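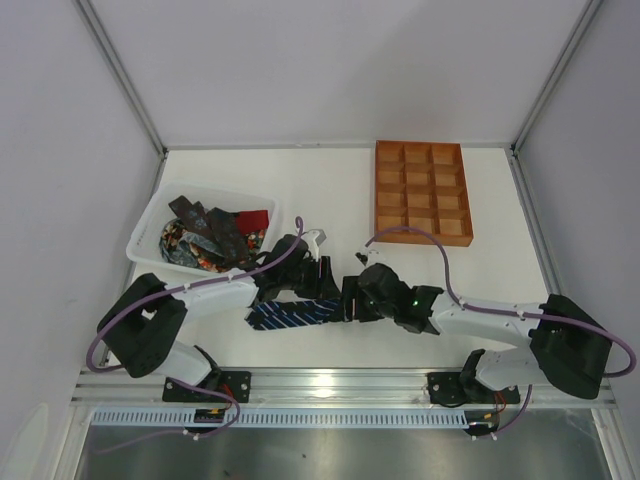

Ensinar dois braços a enrolar gravatas por teleoperação: quantas demonstrações?

Pei-shan Tang
Desculpem o meu português, não é a minha língua. No nosso laboratório ensinamos dois braços a tirar uma gravata de uma caixa, enrolar e colocar num organizador com divisões. Eu conduzo os dois braços à distância, com os comandos Riris. Já gravei 85 episódios, mas a política treinada para sempre no momento de fazer a primeira dobra. O problema é a quantidade ou a minha maneira de demonstrar?
3 comentários · Partilhar

Fung-ping Tam
Penso que são as duas coisas. Na Stumow chegámos a 456 episódios com lenços antes de a dobra ficar estável. Mas verifique primeiro as pausas: quando o operador hesita antes de fechar a garra, o modelo aprende a hesitação. Eu corto todos os momentos parados com mais de dois segundos. Também convém começar a dobra sempre pela mesma ponta da gravata, pelo menos nas primeiras gravações.
14 partilhas · 6 comentários

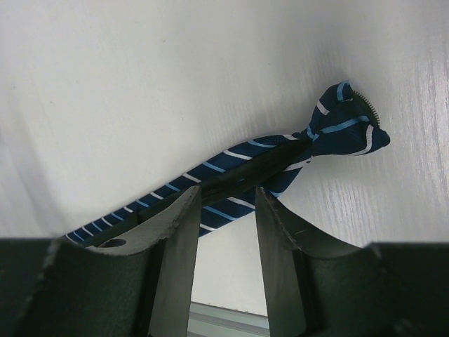
Devo apagar os episódios em que a gravata escorregou da garra?

Guarde aqueles em que conseguiu apanhá-la outra vez, porque mostram ao robô como recuperar de um erro. Os que terminam sem correção podem ficar numa pasta separada, fora do treino.
2 comentários

Chou
Grava mais. Nós temos quase 846 e ainda falha com seda.
Partilhar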